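Speaker notes: Delegating household and office errands through the Larkari service
Session two, Thursday, 14:00
Speaker: Everaldo Bezerra, Member Services
Chair: Cleiton Conceição

Opening (two minutes)

Thank the chair. Thank the hosts at Nyitrai for the use of the hall. Remind delegates that questions are taken at the end and that the slides will be sent to everyone who signed in at the desk.

State the purpose of the talk. The association was asked in March to report on whether a shared errand and booking service would be of use to its smaller member offices. The trial has now closed. The talk sets out what was tried, what members made of it, and what the board is being asked to approve.

Slide 1: Background

Member offices with fewer than 11 staff do not, as a rule, employ an administrator. Bookings, renewals, parcel collections and calls to suppliers fall to whoever is free. In the spring survey, members named telephone queues as the task they would most like to hand over. Travel booking came second.

Pause here. Several delegates completed the survey and may wish to see the wording, which is printed on page two of the handout.

Slide 2: The service

Larkari accepts requests by text message or through a web form. A request is read by a member of its staff, who replies with a price where one applies and an expected time of completion. Nothing is bought until the office has agreed in writing.

Make clear that Larkari was one of two services considered. The other, Clonico, offered a wider range of tasks but required a contract of one year, and the association's rules did not allow this for a trial. No criticism of Clonico is intended.

Slide 3: How the trial was run

The trial lasted 28 days. Participating offices sent 621 requests in that time. Each office named one person who could approve spending, and a limit was set for each request. Offices kept a short log, noting when the request was sent, when it was answered, and whether the result was what they had asked for.

Do not read out the log headings. Refer delegates to the handout.

Slide 4: What worked well

Calls to utilities and suppliers were handled to a good standard. Offices reported that they were told the outcome in plain terms and given a reference number where there was one. Restaurant and room bookings gave little trouble. Several offices used the service to compare quotations for printing and cleaning, a use we had not planned for, and were pleased with the results.

Slide 5: What did not work well

Speak frankly on this slide.

Requests sent late in the afternoon were often not answered until the next morning. Some offices found that a vague request led to a long exchange of messages, by the end of which they could have done the task themselves. Two suppliers refused to discuss an account with a third party, even with a letter of authority.

There was also some confusion over the calendar link. The link was provided by Jiseo and is a separate product. Where an office had not switched it on, bookings were confirmed by message only and were in some cases missed. The guidance has since been rewritten.

Slide 6: Privacy and records

Offices were told not to send passwords, bank details or personal information about clients. The same rule will apply in any permanent arrangement. Messages may be deleted by the office at any time, but invoices must be kept in the usual way.

If asked about data storage, refer the question to Cleiton Conceição, who holds the signed agreement.

Slide 7: Recommendation

The board is asked to approve a shared subscription with an allowance of 1000 requests a year, open to all member offices, with a review before renewal. Offices that exceed their share will be contacted before any charge is made.

Read the recommendation in full, slowly, as it will be minuted.

Close (one minute)

Thank the participating offices. Invite questions. Remind delegates that tea is served in the side room and that session three begins promptly at 15:15.

Closing slide 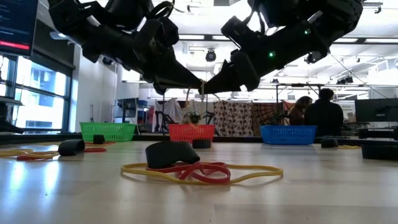

Two robotic arms above a pale tabletop, with rubber bands in the foreground.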